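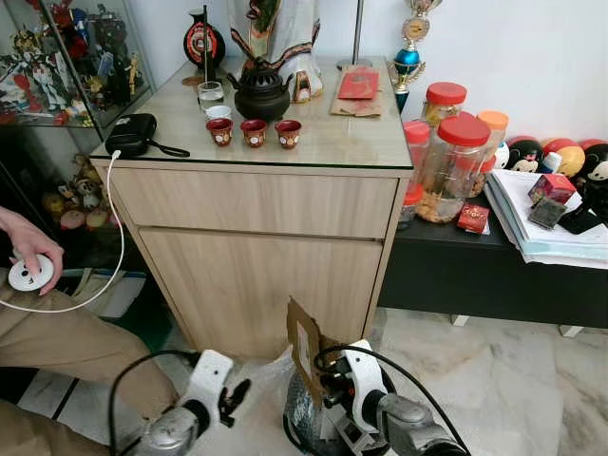

The tea corner, with both arms waiting and a helping hand on the left.

I promised I would write something about the house visits once they settled down. They haven't settled down at all, but it's 29th March and I have a cup of coffee and a free hour, so you're getting it anyway.

For those of you who come here mostly for the bread posts (hello, I love you, there will be more bread), my day job these past months has been collecting examples for a robot that learns by being shown things. A person guides the two arms through a small household job, the cameras and the joints get recorded, and then we do it again. And again. After enough rounds the recordings go off to the people who train the model, and they come back to us with a list of everything it is still bad at. The project is called Wotuvari, and I have given up explaining to my mother how to pronounce it.

We started at Fonwood, in a practice room with one table, one lamp and a box of wooden blocks. I loved that room. You could reset a task in four seconds flat! But a model that has only ever seen one table gets very confident about that table and quite helpless everywhere else, so this month we packed up the van and began working in real homes, with real shelves and all the things people really keep on them.

And oh, the things people keep. I could look at that tea cabinet all day. There's a dark brown clay teapot with three little red cups lined up in front of it, a statue in a white robe with red and gold at the hem, a red envelope lying on a piece of cardboard, and just beyond it all a trophy with a blue ball on it. Then the jars on the black bench, one of them full of golden-brown cookies, which I thought about for most of the morning. Behind them is a row of round plush toys against the wall. I couldn't have set up a table like that in the practice room if you'd given me a year and a shopping budget, because I would have made it tidy in the wrong way.

My first instinct in a home like this is to ask whether we can clear a little space. Zuweira Quansah, who runs our sessions and has far more patience than I do, talked me out of it early on. If we clear everything away, she said, we're teaching the robot to work in a house where no one lives. So we ask the family what must not be touched, we stay well away from that, and everything else stays where they put it. Altars are always on the leave-alone list unless the family tells us otherwise, and I'd be happy if that rule outlived the project.

Glass tops have been my particular headache. They shine, they reflect whatever is standing on them, and the depth readings go a bit strange. I used to groan when I saw one. Now I write "glass!!" in the notes with a little star next to it, since the training folks have asked for as many as we can find. Cables are the other thing. A cup stays a cup wherever you put it, but a cable never lies the same way twice, and a pouch with a strap is nearly as bad. I have tried to come up with a good standard starting position for a cable and I have been laughed at for it.

So how does a round go? One of us sits with the controls, one of us stays near the objects to hand things over or put them back, and we say out loud what we're about to do. I like being the one near the objects. You learn to move slowly and keep your sleeves out of the way, and you learn a surprising amount about your own hands. I'd never noticed that I turn a jar with my wrist and hold the lid still until I watched an arm trying to do it the other way around.

We throw some rounds out, of course. At the last count we had kept 502 from this set of homes and set aside roughly 13 from one afternoon alone, when I kept starting before the recorder did. (Sorry, Zuweira.) The ones where something slips and the person recovers, we keep. I argued for binning those at first, as they look so clumsy when you play them back, but a clumsy recovery is still a recovery and the model hardly ever gets to see one. I've come around to being quite fond of them.

Next we're off to Larkau for two visits, and there's talk of a longer trip to Cabanatuan if the shipping cases turn out to be sturdy enough. I've been asked to write a packing list. So far it says spare cables, tape, floor mats, snacks, and slippers for everyone, as I've now stood on enough marble tile in thin socks to have strong feelings about it.

If you've got a gloriously crowded shelf and you live anywhere near either place, leave me a comment. The rye post is coming next, I've got a starter going that smells wonderful.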